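二月，傍晚写的，外面还在下小雨

今天又去了Stillness那边帮忙收拾。说是帮忙，其实我大半时间都在跟一只水果篮较劲，哈哈。

早上出门前还信誓旦旦地说要把绿植换土、把抽屉清一遍、把那一摞旧杂志捆好送走，结果到了地方，先泡茶，再吃了两块Hodoroagă家的核桃卷（那家店的卷子真是越做越甜，可我每次都吃得完），磨蹭到快十一点才动手。想着先从最简单的开始吧，摆水果嘛，能有多难。

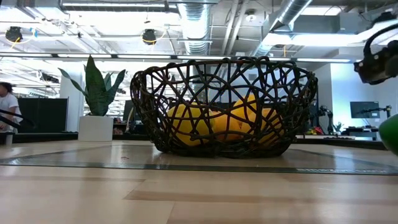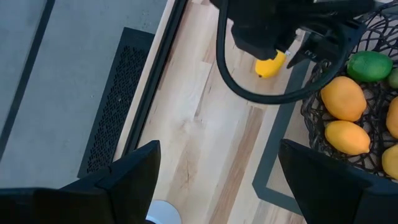
Octavian Ilie的意见是篮子里的水果放少了，黄的旁边起码要搭点红的或者紫的，不然像没人住的样板间。他还说，要是真想每天吃，就别用这种全是洞的篮子，小一点的东西全漏出去，金橘放进去能滚一地。

金橘那句我没法反驳，去年冬天我就干过这种事。那次是在自己家，一袋金橘600克，倒进一只差不多镂空的篮子里，转身接个电话，回来桌上、椅子上、拖鞋里都有。最后一颗是三月份擦柜子底下的时候才找到的，已经硬得像小石子了。

不过颜色那条我不同意！我就喜欢只放一种颜色。深褐色的编织篮子，从缝里透出来一点点黄，多好看啊，塞得满满当当反而看不出篮子的样子了。而且水果多了就会压在一起，压在下面的总是先软，软了又舍不得扔，最后熬成一锅果酱，果酱又吃不完（冰箱里现在还有4罐，标签都是我自己写的，有一罐写了什么我已经认不出来了）。所以少放几个，吃完再添，这是我交了学费才学会的。

我们俩为这事来来回回说了好一阵，谁也没说服谁。后来他去弄他的窗帘杆，我继续弄我的。

篮子旁边那盆虎尾兰倒是让我很高兴。叶子又高又尖，深绿深绿的，往上一蹿就比篮沿高出好大一截。我本来想挪到窗边去，试着在脑子里摆了摆，又觉得还是留在篮子左边好，一个高一个矮，一个直直地往上长，一个圆圆地趴着，看着舒服。换土的事就这么被我赖掉了，理由是冬天不要动它的根，这话是我妈说的，我也不知道对不对，反正今天用得上。

浅色的木头桌面好看是好看，就是亮，灯一打上去就反光，一块一块的。我带了Ernmont的木蜡油，100毫升的小瓶，一直没舍得开封，今天拿在手里犹豫了半天，又放回包里了。已经够亮了，再上一层岂不是要照镜子。倒是应该找一块哑光的桌垫，亚麻的那种，灰一点的。Sukbridge好像有，上次看到标价100，当时嫌贵没买，现在又惦记上了，我这个人就是这样。

中午随便煮了面，青菜放多了，盐放少了，Octavian往自己碗里加了三次酱油，没说话，我就当他觉得好吃。

下午总算把旧杂志捆了两捆。本来可以更快的，可是我每捆之前都要翻一翻，翻到一篇讲怎么存柠檬的，说要用纸一个个包起来，放在阴凉的地方，彼此不要挨着。我坐在地上看完了整篇，还撕了下来，夹在本子里。篮子里那几个黄灿灿的要不要也包起来？包起来就不好看了呀。还是算了，摆着吧，快点吃掉就是。

抽屉只清了一个。清出来好多橡皮筋、两把不知道开哪里的钥匙、一卷用到最后的棉线。钥匙我不敢扔，放在小碟子里，下次问问。

回来的路上买了葱和豆腐。鞋子有点湿，已经塞了报纸放在门口。明天要记得给我妈回电话，顺便问她虎尾兰到底什么时候能换土，还有那只旧的亚麻桌垫她还要不要，不要的话我就不去Sukbridge花钱了。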